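# Chapter 4: Comparing Grippers

By the end of this chapter you should be able to:

- plan a fair comparison between two grippers or two sets of finger pads
- choose test objects that show a difference between them
- record failures in a form another person can use
- judge when a worn part has changed your results

## 4.1 A tool is compared on a task

A maker's data sheet for a parallel gripper lists stroke, closing force, weight and voltage. These numbers are useful for ruling a tool out. A gripper with a stroke shorter than your widest part will not do the job, and there is no need to test it. The numbers are much less useful for choosing between two tools that both pass.

Take the case of Silto, a small packing firm that wanted to move snack packets from a table into trays. Its engineer, Noemí Olvera, had two candidates: the Prarari, with stiff flat pads, and the Ometti, with pads that flex under load. On paper the two were close. Both could lift far more than any packet weighed. The first trial on cardboard cartons showed no difference worth reporting.

Cartons were the wrong object. The firm's real product was a soft pouch that lies nearly flat, slides on wood and changes shape when squeezed. When Olvera repeated the work with pouches, the two tools gave clearly different results, and most of this chapter is about how that second comparison was set up.

Hand-held grippers are a good place to begin. The operator supplies the arm, so questions about reach, planning and calibration can wait. What remains is the contact between the pads and the object.

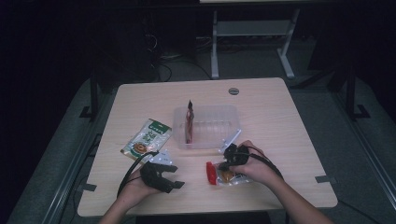
**Figure 4.1** A tabletop trial with two hand-held grippers, snack packets and a clear plastic tray.

## 4.2 Setting up the work surface

The surface matters more than most beginners expect. A packet on bare wood slides ahead of a closing finger. The same packet on a rubber mat stays in place and can be pinched from above. If one gripper is tried on wood and the other on rubber, the comparison is lost.

Keep these items fixed for the whole series:

1. The surface, including any cloth or mat.
2. The height of the surface above the floor.
3. The position and type of the tray.
4. The lighting, if cameras are used.
5. The operator, or the order in which operators take turns.

Write them down before the first trial. A sketch with measurements is enough. Mark the starting position of each object with a small piece of tape, and use the same marks for every tool.

Clamp the table or check that it can't move. A table that shifts a little with each grasp will change the camera views slowly over a day, and the change is hard to find afterward.

## 4.3 Checking the fingers before a trial

Finger pads wear. The edge that meets the table first takes the most damage, and a rough edge behaves differently from a clean one. It may catch under the seam of a pouch and help the grasp, or it may drag on the table and stop the finger short. Either way, the tool being tested is no longer the tool that was delivered. 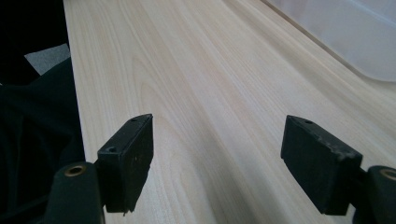 Inspect both pads at the start of each session and again at the end. Look at the lower edges and the corners, then at the contact faces. Wipe dust from the faces with a dry cloth. Open and close the gripper several times without an object and watch whether the pads stay parallel. Play in the linkage should be noted, even when it is small.

Ysaline Le Goff, who ran the later trials at Silto, kept a one-page sheet for each pair of fingers. It gave the date fitted, the number of grasps made and any visible damage. The first sheet for the Ometti was dated 17 March 2022. By April that pair had made 445 grasps, and it was replaced before the next series.

Replace pads in pairs. A new pad facing a worn one is a third condition that nobody planned to test.

## 4.4 Choosing test objects

A useful set of objects covers the range of the real work and includes a few items that are expected to fail. Four kinds are enough for a first series on packaged food:

| Kind | Main difficulty |
|---|---|
| Flat pouch | Hard to get a finger under the edge |
| Narrow stick pouch | Turns in the grip |
| Small clear bag | Low contrast for cameras |
| Rigid box | None; used as a reference |

Glossy film deserves a separate note. It reflects overhead lights, and the bright patches move as the packet bends. A camera mounted on the gripper sees these patches at close range, often in the area between the pads. An operator who watches only that view may misjudge where the packet edge lies. Compare the camera view with a direct look at the table before deciding that a grasp has failed because of the pads.
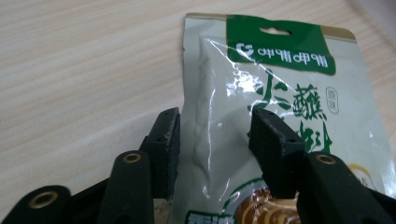
**Figure 4.2** Finger pads pressed against a glossy packet, seen by a camera on the gripper.

Crumpled packets are easier to grasp than new ones. A fold gives the pads something to close on. For this reason, Le Goff retired each packet after a fixed number of trials and drew a fresh one from the box.

## 4.5 Recording the result

Each trial needs a short record. "Success" and "failure" are too coarse on their own. The Silto series used these codes:

- **P**: placed in the tray on the first attempt
- **R**: placed after a second attempt
- **S**: slipped before lifting
- **D**: dropped after lifting
- **X**: trial stopped by the operator

The full series had 364 trials with flat pouches. Of these, 242 were coded P. The total says little until it is split by gripper and by code. Most of the stiff-pad failures were S, and most of the flexing-pad failures were D. One tool had trouble getting hold of the pouch and the other had trouble keeping it. The two faults call for different remedies.

Agree on the codes before starting, and have two people code the same short set of trials. Azadeh Shahbazi and Jarrah Goodwin did this for Silto and found that they disagreed on R. Goodwin counted any pause as a second attempt, while Shahbazi counted only a full reopening of the fingers. They adopted the stricter definition and coded the early trials again.

## 4.6 Empty closings

Include some trials with no object at all. Close the fingers over the bare table, open them, and repeat at the same speed used for grasping. These closings show how far the pads travel, whether they touch the surface and how well the recorded opening agrees with the real one.

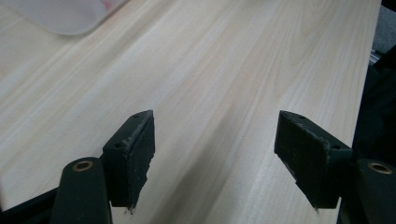

**How many empty closings should be made in a session?**

Make one set before the first object and one set after the last, with the same number of closings in each. If the two sets differ, look for a loose fastener or a worn pad before using the results from that session.

## Key terms

**Stroke**: the distance between the fingers when fully open, less the distance when fully closed.

**Play**: unwanted movement in a joint or linkage.

**Reference object**: an item that every tool under test is expected to handle.

Section 4.7 applies this method to a pair of controllers driving the same gripper.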